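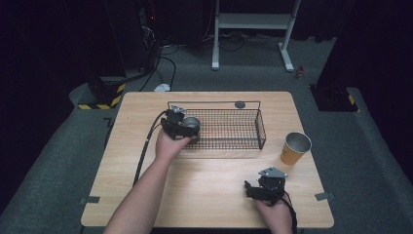

July 22, 2024 - earnings week begins

Up before the alarm because Kaniron reported before the open, and what a report! I have owned this stock since it was the dull little valve company no one at my broker's wrote about, and this morning it beat on revenue, beat on margin and raised its guidance for the rest of the year. I read the release standing up with my coffee, then sat down and read it again.

The part I love is the backlog. They ended the quarter with 1,408 open orders, and the smaller plant is finally running a second shift. I'd been fretting about that plant since spring (my notes from April are full of question marks) and now I can cross most of them out.

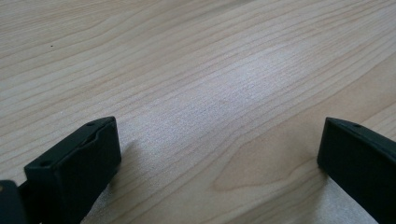 Shares opened up nicely, gave back half of it by ten, then climbed all afternoon. I didn't touch a thing. I did write down why I wasn't selling, which took two pages, and I enjoyed every line of it.

Amr Bouzid called at lunch. He has a target of 196 on it and thinks I'm being timid with mine. He's also worried that customers ordered early to get ahead of the August price increase, and that's a fair point - if so, the next quarter will look thin. I'm going to listen to the call again tonight with that in mind. The finance chief got asked about it and talked for over three minutes without quite landing anywhere. 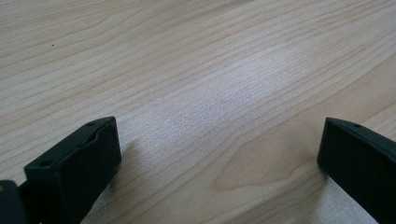
The rest of the list

Curnar reports Wednesday after the close. I only want to hear about debt. If they've paid down the bridge loan I'll be thrilled, and I may add a few shares.

Kwak is harder. Lovely products, messy accounts, and inventory that keeps creeping up. Still at 60 shares and staying there.

Sadeck I haven't even started on, and the annual report is sitting on the chair looking thick. Tomorrow, with a fresh pencil. I can't wait to get into the segment notes!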